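Questions about the shared laundry room at Hämmerli House. Please read them before your first wash. If your question is missing, write to the house office and we will add it.

## Booking and access

**How do I book a machine?**

You book with the Nurora app or on the paper list next to the door. Both are valid, but the app is faster for us. One booking is for one washer and one dryer, and you can have up to 3 bookings per week.

**I do not have a smartphone. Is it a problem?**

No. Write your apartment number on the paper list, with a pen please and not with a pencil. The office copies the list into the app every morning.

**When is the room open?**

From 6 in the morning until 10 in the evening. Your last wash must be finished at 10, so do not start a long program at 9:30. The door locks by itself at closing time, but you can always open it from the inside.

**What happens if I come late?**

We keep your machine for 30 minutes. After this time another resident may take it. Your booking is then lost and counts for that week.

## Sorting and washing

**Do I really have to wash red clothes separately?**

For the first few washes, yes. New red and dark red cotton can give off color for a long time, also when the label says that it is colorfast. Wash it cold, with other reds or with black. Pink and orange pieces can usually go together with red, if you do not mind a small change of the shade. 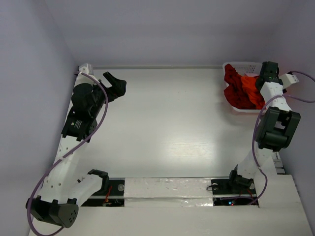 *Reds and a pale pink piece together in one basket.*

**My white shirts became pink. Can I save them?**

Often you can, if you did not dry them yet. Keep them wet, and wash them again with an oxygen bleach, at the temperature which the label permits. Sometimes it needs two rounds. The heat of the dryer can fix the color in the fabric, and then it is much more difficult.

**Which detergent can I use?**

Any normal detergent for machines, liquid or powder. We sell Stustex powder at the office in small bags, one bag for one load. Please do not use soap for hand washing – it makes too much foam and the washer stops with an error.

**How full may the drum be?**

You should be able to put your flat hand between the clothes and the top of the drum. Blankets and heavy curtains go only in the big washer, number 16.

**Can I dye clothes in the washers?**

No, not in any of them. Dye stays in the rubber of the door and comes out in the laundry of the next person.

## Problems and lost things

**The machine shows an error. What should I do?**

Turn it off, wait one minute and turn it on again. If the error comes back, call Pluritix, the service company. Their number is on the side of each machine. Tell them the code on the display and that you are calling from site 208.

**Do I get my money back after a failed wash?**

Yes, as credit in the app, or in cash at the office if you use the paper list. Ask for it in the same month.

**I forgot a sock (or more). Where is it?**

Look first inside the drum, at the top, where small pieces like to stick. Otherwise it is on the shelf behind the door. We empty this shelf in April and in October, and what is still there goes to the clothing bank.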